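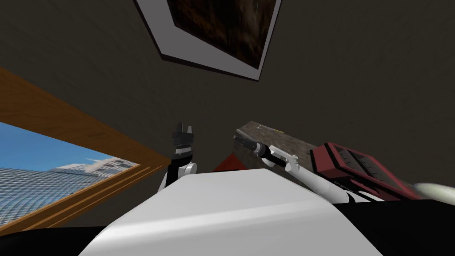

Student Projects > Robotics Lab > Zuvbridge > Setup and Upkeep Report

Looking After the Zuvbridge Two-Arm Cell
Feng-yi Yeh and Recep Dağdelen

When we took over the Zuvbridge cell in May, we were hoping to get straight to teaching it things, and our advisor, Berwyn Gape, very kindly let us hope for a day or so before handing us the maintenance folder. We are glad now that he did, although it didn't feel like a treat at the time!

The cell lives in simulation, but it still needs a good deal of looking after. The first trouble we met was drift in the right wrist. After 855 practice reaches the gripper was closing a little to one side of its target, and we spent a whole afternoon blaming the grip settings. Ferdinand Aigner from the year above suggested we look at the joint zero values instead, and there it was – an old offset left in the file by an earlier team. We cleared it, set both arms to their home pose, and ran the check again from the start.

The second job was the head camera. Its tilt limit had been typed in with the wrong sign, so a command to look down at the table sent the view up toward the ceiling. We fixed the sign, saved the file as version 87, and wrote the home angles on a card for whoever comes next (please keep the card with the folder).

Our routine is now quite simple. Load the room, home the arms, open and close each gripper, and then move the head through its full range before starting any task. The log is trimmed after 2000 lines, so copy out anything you want to keep.

We still have a small shake in the left elbow at high speed, and Recep is working through the damping values this month.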